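Cliltness Homes Get Revised Septic and Well Rules Before Sale

2020-02-16

Print this article | E-mail this article

Owners selling a house in Cliltness that is not on the town sewer must now supply a septic inspection report before closing, under a rule change adopted by the township board. The report must be less than a year old and must state the tank capacity, the number of bedrooms the system is rated for, and the condition of the leach field.

The change applies to 193 properties, most of them on the Amarasinghe Road side of the township. Another 68 houses in the Menari subdivision are on shared wells and will need a separate water test. Tanks smaller than 1,000 gallons may stay in use, but the listing must give the actual size.

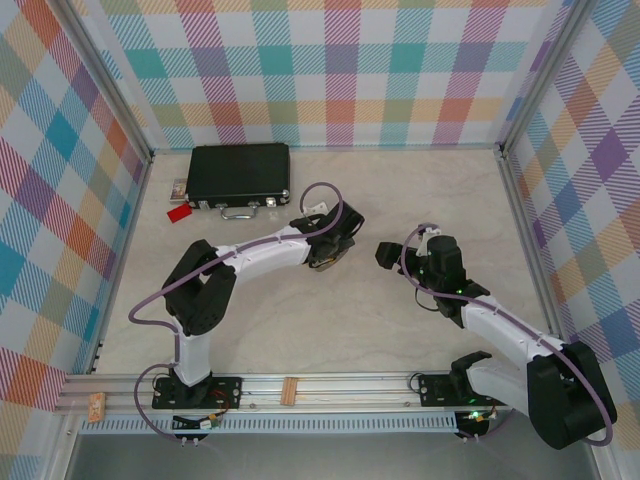 Until now, the septic inspection was left to the buyer and was often waived. Building inspector Suleiman Isah told the board that bedroom counts in listings did not always match the permits on file. A house with a finished basement room might be offered as a four-bedroom when the system was approved for three. Under the new wording, the lower figure governs unless the owner has an approved expansion permit.

Jadwiga Stępień, a broker with Grerkano Realty, asked that houses already under contract be exempt. The board agreed. Contracts signed before the adoption date will close under the old rule, including any extensions.

Inspections must be done by a state-licensed contractor. The tank lid has to be exposed and the baffles checked. A dye test alone will not be accepted. Where the ground is frozen or covered in snow, the seller may place funds in escrow and complete the field portion after closing, within 109 days.

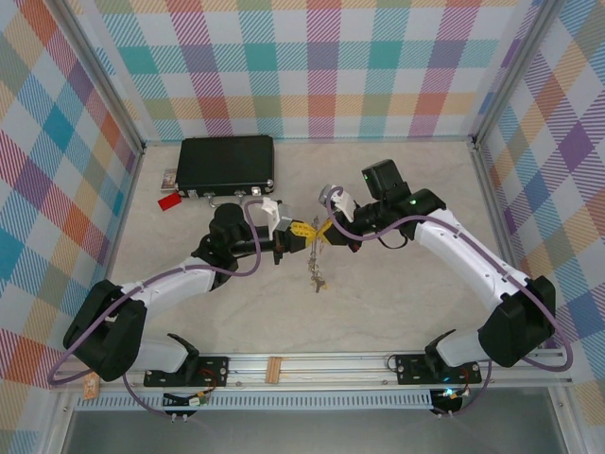
The escrow amount will be set by the inspector case by case. Board member Ruairí Mac Carthaigh voted against that section and said a fixed amount would be easier for lenders to work with. The rest of the measure passed without objection.

Reports are filed with the township clerk, Tania Munshi, and stay with the property record. There is no filing fee for the first report. Houses passed between family members without a sale are not covered.

The board will review the escrow section in November.

Print this article | E-mail this article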